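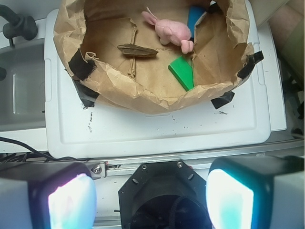

¿Qué cinta conviene para fijar una bolsa de papel que se va a usar como recipiente abierto?

La que se despega sin arrancar el papel. Cualquier cinta de tela negra sujeta bien el primer día; el problema llega al cambiar la bolsa. Pruebe antes un trozo corto en una bolsa vieja y no se fíe de lo que diga el rollo.

Sección 3. Montaje de la bolsa de clasificación

Esta sección sustituye a la hoja suelta que venía con las bolsas Tovetti. Aquella hoja prometía un montaje «instantáneo y permanente». Ninguna de las dos cosas es cierta, y la segunda ni siquiera interesa en una bolsa desechable.

Material

Bolsa de papel marrón, ref. 476
Tapa o bandeja de plástico con reborde, ref. 586
Cinta adhesiva negra
Paño seco

3.1 Preparar la base

1. Coloque la bandeja en un sitio llano. Junto al fregadero vale, siempre que no caigan salpicaduras del grifo.
2. Limpie la superficie y séquela del todo. Las motas oscuras y los roces que no salgan con el paño no afectan a la sujeción. La grasa sí.
3. Compruebe que la bandeja no baila al apoyar la mano en una esquina.

Nota: el catálogo de Scanlon recomienda un limpiador específico para este paso. Hemos hecho el montaje con él y sin él y no vemos qué aporta, aparte del gasto.

3.2 Abrir y fijar la bolsa

4. Abra la bolsa y aplaste el fondo con el puño.
5. Doble el borde hacia fuera. El papel se arrugará; no pierda tiempo en alisarlo.
6. Pegue una tira de cinta sobre el borde en el lado izquierdo y otra en el derecho, envolviendo el doblez.
7. Pegue las esquinas delanteras a la bandeja, con la mitad de la tira en el papel y la otra mitad en el plástico.
8. Tire del borde con suavidad. Si una esquina se levanta, cambie la tira entera. Volver a apretar la misma no suele durar.

Precaución: no tense el papel por delante. Es donde antes se rasga. Un borde desgarrado se puede seguir usando mientras la rotura no alcance la cinta.

3.3 Qué meter dentro

La bolsa sirve para cosas ligeras: un peluche pequeño, bloques de juguete de colores, trozos de corteza. El fabricante habla de «todo tipo de objetos», afirmación que conviene leer con calma. Las piezas con aristas, mejor tumbadas. Si se apoyan contra la pared de papel, acaban por marcarla.

Nada mojado. El tratamiento Nosteck que se anuncia para el papel retrasa la humedad, según el folleto; en nuestras pruebas no notamos diferencia.

3.4 Cambio

Despegue primero las esquinas y después los lados, con la cinta casi paralela a la bandeja. Vacíe la bolsa antes, no durante.

Revisado por Geeta Tomar, 07/10/2019. La tabla de cintas compatibles se retiró en mayo por falta de datos fiables y sigue pendiente.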